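Section 6. Setting up your school's summit space in Lumel

Welcome back, and well done for getting this far. By now your school should have its own account in Lumel, and at least one member of staff should be able to sign in without help. In this section we build what we call a summit space – the set of pages where your delegates, speakers and partner schools will find everything they need before, during and after an education event. It can be a small afternoon for local teachers or a two-day gathering with guests from abroad, and the steps are very much the same.

Do set aside a quiet hour for this if you can. You can stop at any point and come back later, as Lumel keeps your draft as you go, but most people find it easier to do the whole thing in one sitting with a cup of tea at their elbow.

Before you begin

Have the following to hand:
- the title and theme of your event, spelt just as you want delegates to see them
- the names of your sessions, even if the times are still being argued over
- the email address of the person who will answer questions from delegates
- one or two pictures for the page header and the resources page

6.1 Creating the space

1. Sign in and choose Events from the menu on the left.
2. Press New summit space. A blank form opens.
3. Type the title in the first box and the theme in the second. The theme is printed under the title on every page, so a short one looks best.
4. Choose Draft from the Status list. Please don't choose Open yet, however tempting it is!
5. Add your header picture with the Browse button, and write a few words for the caption box beneath it.
6. Press Save.

Note: The welcome text on your front page can run to 3,000 letters and spaces. That sounds generous, but a long list of thank-yous will eat it up quickly, and you may prefer to put those on the Partners page, where there is no limit at all.
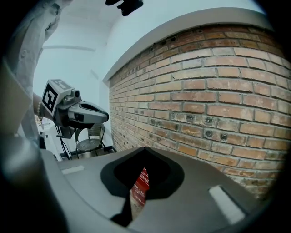

Fig. 6a. Grey housing with a black-rimmed opening, and something red beyond it.

6.2 Adding your sessions

Sessions are the talks, workshops and panels that make up your programme. You can add them in any order and Lumel will sort them by start time for you.

1. Open your space and choose Programme.
2. Press Add session.
3. Give the session a name and pick its type from the list. If you can't find a type that fits, Discussion will do nicely for nearly anything.
4. Enter a start time and a finish time. Times are shown on the 24-hour clock, so a session after lunch might begin at 13:30.
5. Set the number of places. The box is filled in with 100 to start you off, and you should change this to suit the room.
6. Press Save and add another, or Save and close if you have finished.

Caution: Changing the start time of a session after delegates have booked will send each of them an email straight away. If you have several changes to make, switch on Hold messages first, make them all, and then switch it off again. One tidy message is much kinder than a whole string of them.

6.3 Inviting partner schools

Partner schools can see your draft programme and suggest sessions of their own, but they can't alter yours. When we tried this out with the Cestine and Guérin schools, both asked to be invited early, in March, so that their teachers could arrange cover for lessons. We'd warmly suggest you do the same.

1. Choose Partners, then Invite a school.
2. Enter the school's name and the email address of your contact there.
3. Tick Can suggest sessions if you would like their ideas. Leave it empty if you only want them to look.
4. Press Send. The invitation will show as Waiting until they reply.

Note: If your contact uses Fledis for their school email, the invitation may take around 5 minutes to arrive. Please wait a little before sending it again, as the second invitation cancels the first.

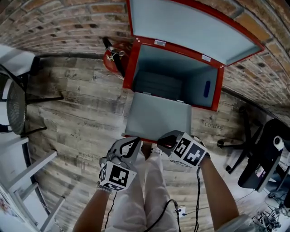

Fig. 6b. Red cabinet by the brick wall, upper door open.

6.4 Opening the space to delegates

1. Read through each page using the Preview button, and ask a colleague to do so too – a fresh pair of eyes is a wonderful thing at this stage.
2. Go back to Events and change the Status from Draft to Open.
3. Copy the link shown at the top of the page and share it with your delegates.

If something doesn't look right, you can return to Draft whenever you like. Bookings already made are kept safe. For anything this guide doesn't cover, write to Yannick Gautier on the schools desk, giving the title of your space and the page you were working on.

Related sections
Section 5. Staff accounts and permissions
Section 7. Badges, registers and certificates
Holding and releasing messages
Moving last year's programme into a new space
Closing a summit space and keeping the records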